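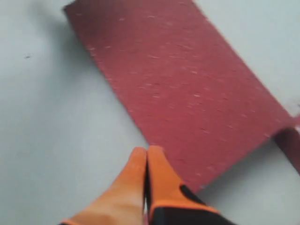 Dark red sheet on a pale surface, flecks and all.

I have been putting off writing up the Horkex lint shaver for months, partly because people keep asking me which one to buy and I kept changing my answer. I've had it since January, I've used it on pretty much every soft thing in the house, and I think I finally know how I feel. Mostly good! With a couple of gripes that get longer the more coffee I drink.

Some background if you're new. I sew, I thrift, and I buy sweaters I have no business buying because they're three dollars and made of real wool. That means pills. So many pills. I used to go at them with a disposable razor, which works right up until it doesn't, and I have a gray cardigan with a hole under the left arm to prove it. After the cardigan I swore off razors and started buying gadgets.

The first gadget was a Zostix, the small battery one. I wanted to love it. It's cute and it fits in a coat pocket, but it eats batteries and the little catcher pops off if you so much as breathe on it. I once had a whole evening's worth of sweater fluff go down the side of the couch. It's in a drawer now. I still take it on trips.

The Horkex is a bigger thing altogether. It plugs into the wall, it has 2 speeds, and it comes with a spare blade tucked under the base where I did not find it until April. The head is wide, wider than my palm, and that makes a real difference when you're doing the whole back of a coat and not one cuff. The cord is long enough for me to sit on the bed and work, which is where I do all of this, with something dumb on the TV.

On wool it's great. I did a big fisherman's sweater in one sitting and it came out looking like something I'd paid for. Low speed, light pressure, little circles. If you lean on it you'll hear the motor drop, and that's your cue to ease up. Cashmere I was scared of, so I started on the inside hem and then got brave. No damage so far. Acrylic is where it really shines, oddly enough, probably because acrylic pills so badly to start with that anything is an improvement. I have a striped acrylic blanket from college that has been through it twice.

Felt is trickier, and I make a lot of felt things (ornaments, needle books, the table mat that took me most of last winter). Felt doesn't pill the way a knit does. It fuzzes, and it grabs every stray bit of lint in the county. A shaver will take the fuzz down, but it won't do a thing for lint that's just sitting there. For that you want tape or a damp hand, and dark colors are the worst of all. Anything burgundy, forget it. I did try the Horkex on a scrap of cheap craft felt and it thinned it out so fast I could see light through it, so please test on a scrap. Good wool felt held up much better.

Upholstery! This was the surprise. My reading chair has that nubby fabric that balls up wherever your elbows go, and I'd more or less decided to throw a blanket over it for the rest of its life. I ran the Horkex over both arms on high speed and had to empty the cup 4 times. The chair looks years younger. My neighbor Jörg Lammers came by to return a casserole dish, sat down in it and asked if it was new, and then borrowed the shaver for a week and a half to do his own couch. He's since bought one.

Okay, gripes.

It's loud. On high it sounds like a hair dryer with a grudge, and my cat leaves the room before I've even plugged it in. You can't use it while somebody's asleep nearby unless you don't like them very much.

The cup is hard to get off when it's full. There's a twist-and-pull thing that makes sense on paper, but with fluff packed around the rim it sticks, and then it comes loose all at once. Do it over the trash. I now keep an old toothbrush with it for the blades.

The height guard has three settings and I can only tell two of them apart. The booklet is no help at all. It's mostly drawings.

And it's heavy after a while. A sweater is fine, a couch will have your wrist complaining. I split big jobs over a couple of evenings.

I also tried a sweater comb in between, the Trình, which is just a handle with a fine metal mesh on it. I'm mentioning it because I reach for it more than I thought I would. It's quiet, there's nothing to charge, and for one pilled cuff it's quicker than dragging out the Horkex. It does pull a bit on loose knits, so go slow and keep the fabric flat with your other hand. If you own three sweaters and live in an apartment with thin walls, get the comb and skip the rest of this page.

As for where to get one, I ordered mine through Gradport, and it came fast and well packed. They had 183 reviews up for it when I bought and the complaints were nearly all about the noise, so I can't say I wasn't warned. Replacement blades are sold there too. I'm still on the original one and it's cutting fine, though I can feel it starting to snag a little on the cotton stuff.

So would I buy it again? Yep. If you thrift a lot, or you've got a chair like mine, it's worth having. If you only need to tidy up a scarf now and then, it's too much machine — get the comb, or borrow one from a friend who talks about hers too much.

Next I want to try it on the wool rug in the hall, which sheds like a dog. I'll add a note underneath when I've done it.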